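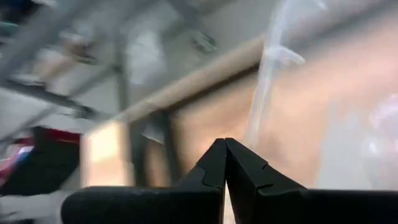 Juška 960 Wool Blanket

The Juška 960 is a woven blanket for bed or sofa, made in our small mill in Drotemden. The name comes from the number of warp threads in its full width. We weave it since many years on the same two looms, and the pattern was changed only one time, when the border became narrower.

Material and size

The yarn is pure sheep wool, spun for us by Rallton. One blanket weighs 1873 grams and measures 140 by 200 centimeters without the fringe. The fringe is twisted by hand and adds a little on both short sides. Please allow a small difference in length, as wool relaxes after it leaves the loom.

Colors

Oat, moss, dark plum and undyed gray. The undyed gray depends on the fleece of the season and can be lighter or darker than the last delivery. If you wish to have two blankets of the same shade, kindly order them together and write this in the comment field. 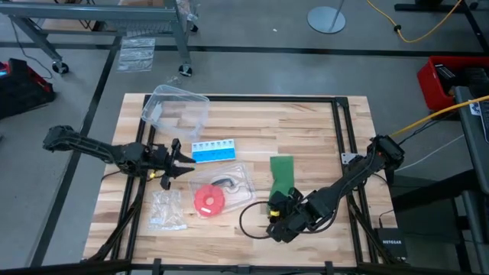 Moss and dark plum are dyed in batches, and between two batches there may be a waiting time of up to 877 hours. The order page shows when a color is waiting. You can still reserve it, and we will charge you only on the day of shipping.

Care

Air the blanket outside on a dry day. Wash it only when it is necessary, by hand in cool water with a wool soap, and dry it flat. Do not use softener. Small balls of fiber will appear in the first weeks and can be removed with a soft brush.

Delivery and returns

We ship in a cotton bag closed with a cord. The warehouse in Plurkmont sends parcels every Thursday. Returns are accepted if the blanket is unwashed and the sewn label is still in its place.

Article number: 2000
Also available: Juška pillow cover, same yarn, oat and moss only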